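Section 4: Setting up your channel page before the first episode goes out

I wrote this part after we'd launched Kelmendi, our little web series, and got half of it in the wrong order. So do it my way and you'll save yourself an evening! I'm assuming you've already made the account in section 3 and can sign in.

1. Open the channel settings and type in the name of the series. Use the name on your title card, spelt the same way. (Ours went up as "Kelmendy" and I didn't spot it until my mum did.)

2. Write the description. You get 500 characters on the site we use, Tostonier, and the first line is all people see on a phone, so put what the show is in there — a comedy, a drama, whatever — and leave the thank-yous for the end.

3. Add your cast and crew. Type each name, pick a role from the list, press Save, then do the next one. Krum Golob is down as "Actor" and "Sound" on ours, which means two separate entries.

Note: the page doesn't save as you go. I lost 30 names that way and I'm still cross. 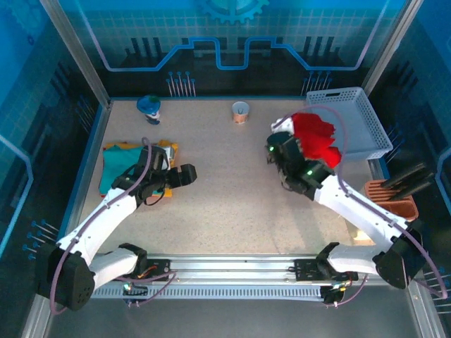 4. Upload the trailer. Keep it under 82 seconds if you want it to play by itself at the top of the page. Anything longer sits there waiting for a click.

5. Make a playlist called Series 1 and set the order to "Oldest first". The standard setting is newest first, and new viewers will start with your finale.

Caution: don't delete a playlist to rename it. Use the pencil. Deleting it breaks every link you've shared, and Suleiman Jibrin had to go round fixing 46 of them for his Plallstead shorts.

6. Choose your release time and check the time zone next to it. Mine was set to somewhere I've never been.

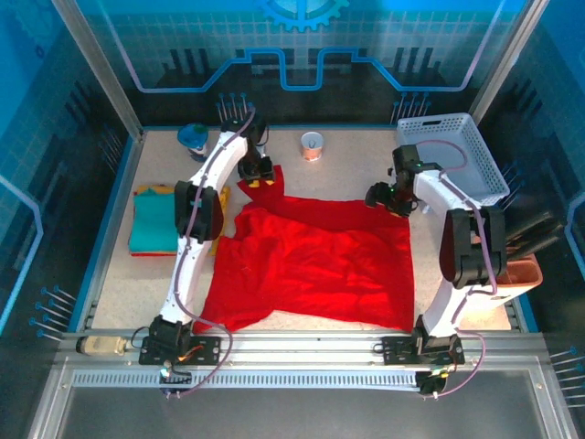 7. Press Preview and look at the page on a phone as well as a computer. If the banner chops off your title, shrink the lettering and upload it again.

8. Happy with it? Press Publish. The page can take a few minutes to show up in search, so have a cuppa before you panic.

Last checked 3/5/24. Comments and moderation are in section 5.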